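Saarela Opens Access to Library of Hand-Taught Robot Tasks

GUMUVHOLM, 13 Mar 2023 – Saarela, a developer of training tools for robotic arms, announced today that it will make its library of demonstrated household and bench tasks available to outside laboratories. The library holds 3,000 demonstrations, each recorded while a person guided an arm through a task by hand or operated it by remote control.

The work was carried out at the company's site in Gumuvholm and at a second workshop in Postovthorpe. Operators were asked to perform short, ordinary jobs, among them switching on a lamp, moving fruit from a table to a bowl and closing a drawer. Each job was repeated with objects placed in different positions, so that a control program trained on the recordings would not depend on a single layout.

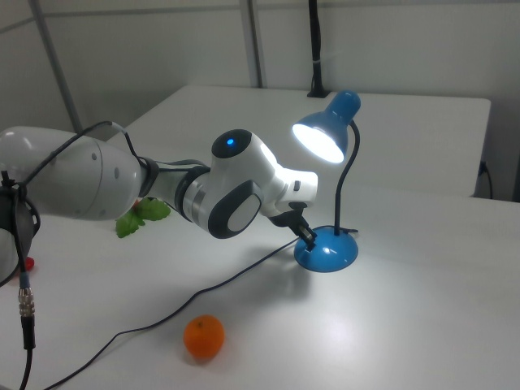 Of the demonstrations in the first release, 745 were made by hand guiding, in which the operator holds the arm and leads it through the motion. The remainder were made with the Adonov remote control station, which Saarela introduced in December. The station allows an operator seated away from the table to steer the arm and to open and close its gripper.

"Small tasks are where we learn the most," said Ritva Kauppinen, head of demonstration programs at Saarela. "A person will press a switch without thinking about the angle of the approach. When you have to show that motion to a machine, you find out how much there is to decide."

The release also includes 196 demonstrations in which the operator made an error and then corrected it. These are labeled separately and may be left out of training at the user's choice.

"Our partners asked for the corrections more than for anything else," said Bernd Hamann, who manages the Postovthorpe workshop. "We had been throwing them away. We now keep them and note the point at which the operator changed course."

Access will be granted to universities and nonprofit laboratories without charge. Commercial users may apply for a yearly license. Saarela plans to add 800 demonstrations in the next release, most of them involving two arms working at the same table.

Applications are reviewed by the Gumuvholm office in the order received. Applicants should state the type of arm and gripper they intend to use.

About Saarela
Saarela develops hardware and software for teaching robotic arms by demonstration. The company is based in Gumuvholm and operates a workshop in Postovthorpe.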